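Datasets > Household > Trerdale Trays and Tubs > README

# Trerdale Trays and Tubs

Trerdale Trays and Tubs is a small collection of pictures and notes on the plain, shallow, everyday containers people use to keep a tabletop tidy. We love these things! A good tray swallows keys, clips, buttons and half a biscuit without complaint, and hardly anyone bothers to write them down properly.

Version 2 holds 173 entries, up from 106 in the first release. Most of the new ones come from Lucyna Głowacki, who went through her cupboards in October and kept finding more.

## What's in an entry

Each entry has one or more pictures, a short plain-text note and a line in `containers.csv`. The columns are:

- `kind` — tray, tub, bowl, box or lid
- `outline` — round, oval, long, square
- `colour` — everyday words only (pink, not "blush")
- `see_through` — yes, partly, no
- `contents` — what is in it, or `empty`, or `unclear`

Please do use `unclear`. Lefteris Bakalis checked the first release and found far too many guesses in that column, mostly for cloudy tubs.

The pair from the "dark table" group shows why the last two columns matter. The long pink tray with rounded ends is easy: shallow, raised rim, `empty`. The round see-through one near it goes down as `partly` and `unclear`, with its pale rim standing out nicely against the black tabletop. 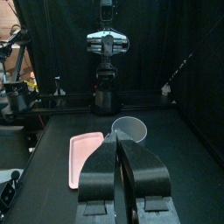
## Naming

Folders are named after the table group and then the entry number, so `dark-table/012` is entry 12. Prerkau entries keep their old numbers for now — Eun-ji Seol is working through them.

## Known gaps

Lids are badly under-represented. There are hardly any square tubs, and "grey" and "smoky" are still both in use in `colour`. We'd be delighted to have help with any of this.

## Adding your own

Copy `template.txt`, fill it in and send it with your pictures to Urszula Jakubowski. Odd, chipped and faded containers are very welcome.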